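Usteck Community Kitchen - progress report to the Gemano Fund, period ending July

Lunch numbers held up over the spring. We served 615 meals, against 185 in the first period, and the Arik Street hall is now open for cooking two mornings a week. The new extractor passed its inspection. The second sink is still on order.

Spending is within budget apart from gas, where the tariff went up in May. We have moved money from the printing line to cover it and ask you to note the change.

Seven people finished the food hygiene course. Delivery to the Babić estate started late - the van needed a new clutch - but has run every week since June.

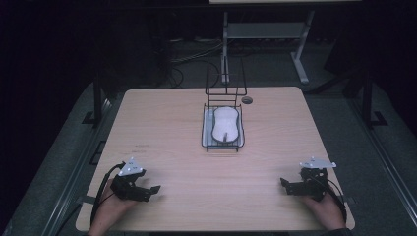

One of the regulars on the estate told us that the portions were fine but the food came too late for anyone on a noon shift. We will try an earlier round from September.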